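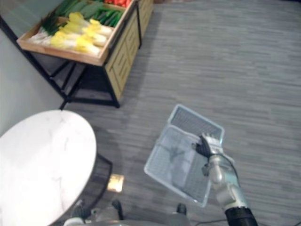 Meeting opened at 9:15. First item was the fall refrigerator range. The Urkisik 459 stays as the main French door model. Crisper drawers were compared next. Shoppers buying whole napa cabbages, laid side by side with green onions and cucumbers behind, need a full-width drawer, and the floor tags should give the inside width.

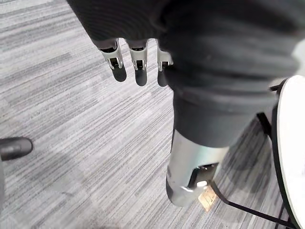 Kiltthorpe Appliance Center - Refrigeration Department

Kimaro bottom-freezer units: price agreed at $1,512 with delivery. Door swing to be shown on the tag - left or right hinge.
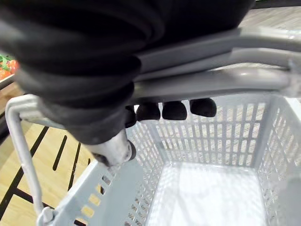
One salesperson asked if the ice maker could be sold as an add-on, as two customers in May had wanted the Kimaro without it. Agreed to ask the supplier.

Pranau built-ins were discussed last. The display unit is priced at $3,834, and installation is $285 extra.
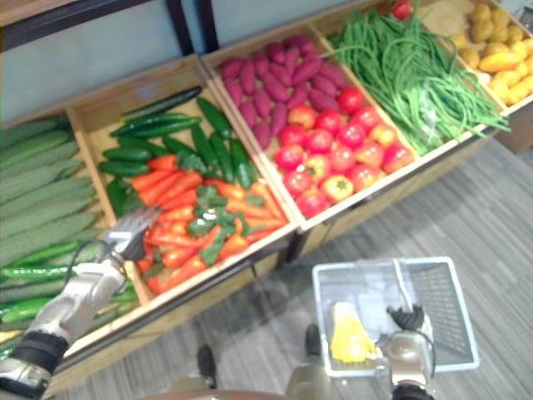 That charge covers the water line but no cabinet work - sales staff to say so before taking a deposit. Meeting closed at 10:05.

Recent items
Minutes - May
Dishwasher floor plan
Haul-away rates
Range hood returns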